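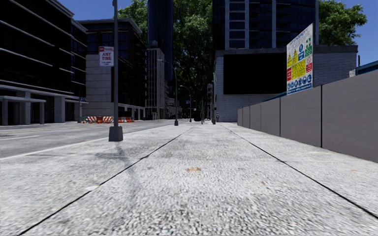 Image: Jitau

Octavio Villalba has drawn his webcomic Kellevari for eight years, and he still writes the dialogue last. When I called him it was seven in the morning on his side and he was already at the table, putting words into a page that had to go online at noon.

"The drawing is finished since yesterday evening," he said. "The balloons are there too, they are only empty. I look at the faces and I ask what these people would say to each other, if I let them."

Readers who know Kellevari will understand why I wanted to begin with the balloons. The comic is set in Troncoso, a port town where the dead receive mail, and its main character, Ines, works in the office which sorts it. In the first years she talked a lot. In the chapter which ended in June she speaks on only two pages. Many readers wrote to complain, and some wrote to say it was the best chapter so far. Villalba read all of it, which he admits is a bad habit.

"I had a page where she opens the letter from her brother, and she says four sentences. They were good sentences, I was proud of them. Then I turned off the text layer, because I wanted to check the color of the paper, and the page was better. I was a little angry about it."

I asked if he had kept the four sentences somewhere.

"Of course. I keep everything. There is a folder with the name 'later' and nothing ever comes out of it."

Kellevari appears on Fetgate, a small hosting site for comics, where it has 3000 regular readers. He could have more readers on a bigger platform, and he was invited to one. He declined after reading how the pages would have to be cut. The big platforms prefer one long strip for the phone, and Villalba composes for the full page, with a large panel at the bottom left where the eye rests before it goes on.

"They told me a program could rearrange the panels. I tried it with one chapter. In the scene at the harbor, the man falls into the water before he loses his balance. It was very funny, but it is not a funny scene."

His way of working has not changed much. He makes a small pencil version of each page on cheap paper, and scans it. The inks and colors are digital. Backgrounds take him the longest time, and he does not use an assistant. For the streets of Troncoso he made a simple map in the second year, after a reader showed him politely that the bakery had moved across the road between two chapters.

"I answered that the bakery had moved, that it was a matter of rent. Then I felt ashamed and I drew the map. But the move is now in the story. Ines mentions it in chapter five. So this reader is in some way a co-author."

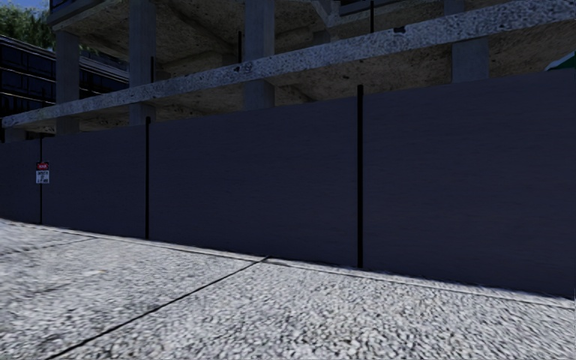
Pavement and construction hoarding. Image: Jitau

The question of who owns the meaning of the story came back several times in our conversation. Under each page on Fetgate there is a comment section, and under the pages of Kellevari the comments are often longer than the page. There are theories about the blue stamp, and about why no clock in the town shows the same hour. One reader has been arguing patiently for two years that Ines herself is dead.

I asked him directly if she is. He laughed and took some time before he answered.

"When I began, I had an answer. I wrote it on a card and put it in a drawer. Some years later I read the card again and I did not agree with it anymore. So what should I tell the readers, the opinion of the man who wrote the card, or mine? I prefer to draw the next page."

He does correct one kind of mistake. If a reader has missed something because the drawing was not clear, he repairs the drawing. He changed the hand of the postmaster in a panel where people believed he was hiding a knife. It was a letter opener, and it was supposed to lie on the desk. The old version can still be found in the archive, with a short note below it.

"That was my fault, not an interpretation. If I draw a letter opener badly, I cannot say, oh, it is mysterious."

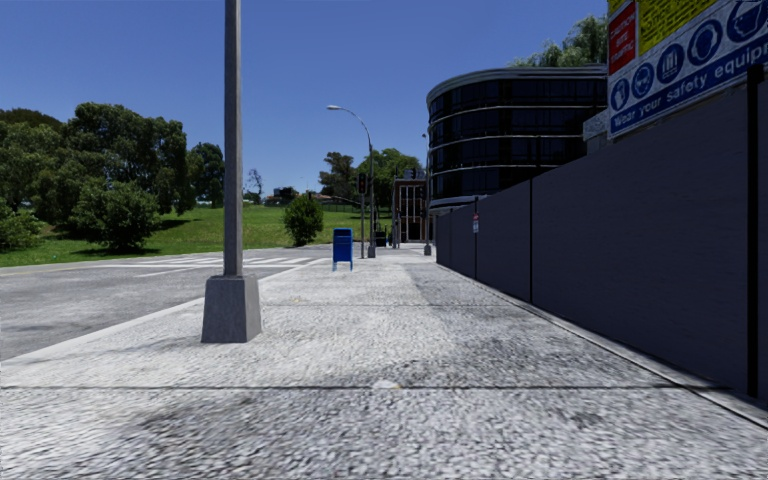
The other side of this is that he notices when the readers are more careful than he was. The clocks, for example, began as laziness. He drew each one with whatever hour looked nice in the panel. When the theory appeared in the comments he went back through the chapters and saw that it held almost everywhere, and from then on he made it hold. He told me this without embarrassment and said I may print it, because the people with the theory will not believe it anyway.

We spoke also about money, a subject which he does not like. The printed volumes pay for the paper, the hosting and part of the rent. Three mornings a week he does lettering for other artists, in comics he is often not allowed to name. He says lettering has taught him more about writing than any book, since one sees very quickly which sentences do not fit into a balloon.

The file he had open during our call carried the number 2696. I wanted to know if he already sees the end of Kellevari from there.

"I know the last panel. It has been drawn for a long time, only the pencil. It has a door in it and a dog. I don't know yet whose dog it is, there is no dog in Troncoso at the moment, so I must bring one in soon or people will think I cheated."

He then excused himself, as he had two balloons still to fill before noon. I looked at the page when it was published. One of them had stayed empty.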